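We use cookies to keep the site running. Accept | Manage

The Andetti Letters

by Hayley Gosling, August

2 comments | 91 shares

The letter came to the wrong house. Again. Hulme Street, not Hulme Lane, and Jérémie stood in the hall with his coat half on and read the name on the front twice.

Andetti. Same as last time.

He should of walked it over. Ten minutes, maybe less if the gate by the canal was open. But the bus was coming and the rain was coming and he put it in his pocket and ran.

All day it sat there. He touched it at lunch. Thick paper, a stamp from somewhere with mountains. Who writes letters now? His mother did, once a month, until the hospital - and after that his aunt wrote them for her, and he could tell from the commas.

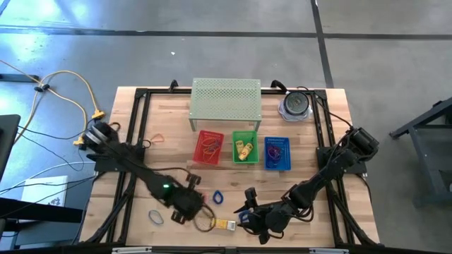
The bench, pale wood on a concrete floor.

Six o'clock. Dark already under the trees. He found the lane, found the door, a green one with the paint coming off in curls. Knocked. Waited. Knocked.

"You're the Street," the woman said.

"Sorry?"

"You're Hulme Street. I'm the Lane. I have yours."

She went in and came back with a shoebox. Gas bills, a dentist, a catalog. And under them four envelopes in blue ink, his aunt's blue ink, the oldest one from the spring.

"I meant to bring them," she said. "My knee. And then it was to many and I was ashamed."

He held out hers. She took it by the corner and didn't look at it.

"My brother," she said. "He wants me to sell."

"Will you?"

"Come in, it's pouring."

He was soaked, he noticed. He went in. There was soup on and a radio going in another room, and he sat down at her table with the box on his knees and opened the oldest one first.

Get new stories by email. Subscribe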